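Séance 4 : le rangement « par bac », une évidence à vérifier 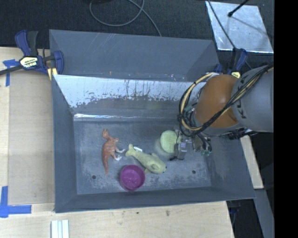

Les guides de rangement répètent depuis des années qu'un grand bac unique suffit pour les jouets. On jette tout dedans, la pièce est nette, l'enfant range seul. Je demande à voir.

D'abord, que mesure-t-on ? La brochure Potley distribuée en janvier annonce un gain de temps, mais ne chronomètre que le dépôt. Chercher ensuite le dinosaure sous les peluches n'entre dans aucun tableau. Stefaniia Semeniuk a repris les relevés de l'atelier Lachance : 740 rangements notés, plus de 946 recherches. Le second chiffre aurait dû figurer dans la brochure.

Ensuite, la catégorie « jouets » est commode et floue. Un dinosaure, un requin ou un dauphin en peluche, un bol violet : le bol vient-il de la dînette ou de la cuisine ? Le bac ne tranche pas, il reporte la question. Une peluche se lave, un bol se rince. Les mettre ensemble est un choix, rarement discuté.

Enfin, l'usure. Un fond rayé prouve que le bac a servi, pas qu'il a bien servi.

À préparer pour vendredi : choisir un bac chez soi, noter ce qu'on y dépose et ce qu'on en retire. Apporter les notes brutes, sans moyenne.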